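Tota (robot gripper kit)

Tota is a two-finger gripper kit for small robot arms, made by Larholm and sold mainly to schools, hobby workshops and research labs. 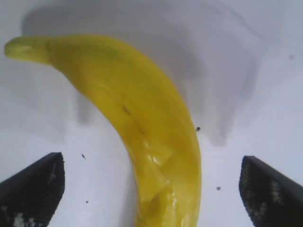
What does the kit do?
It gives a small arm a pair of padded fingers and a wrist camera, along with the software needed to teach it simple pick-and-place jobs.

Design

The fingers are black, with textured pads on their inner faces. They close together at a speed the user sets, and the grip force can be turned down very low - a wonderful feature for anyone working with ripe fruit, eggs or bread rolls. The camera looks out between the fingers, so the picture it records always shows where they are in relation to the target. Assembly takes 14 screws and one cable.

Software

Tota ships with Coelho, a free program for recording and replaying moves. Users guide the arm by hand, save the run and repeat it with the object in a new spot. A shared library held 3,228 recorded runs as of September 2026, many of them picks of fruit and other soft goods.

History

Larholm built the first version in its Beltirville workshop, and nearly 2,000 kits were sold before the current model replaced it. The newer one has a sharper camera and finger pads that swap out without tools, a lovely change for classrooms. Spare pads come in packs of 6.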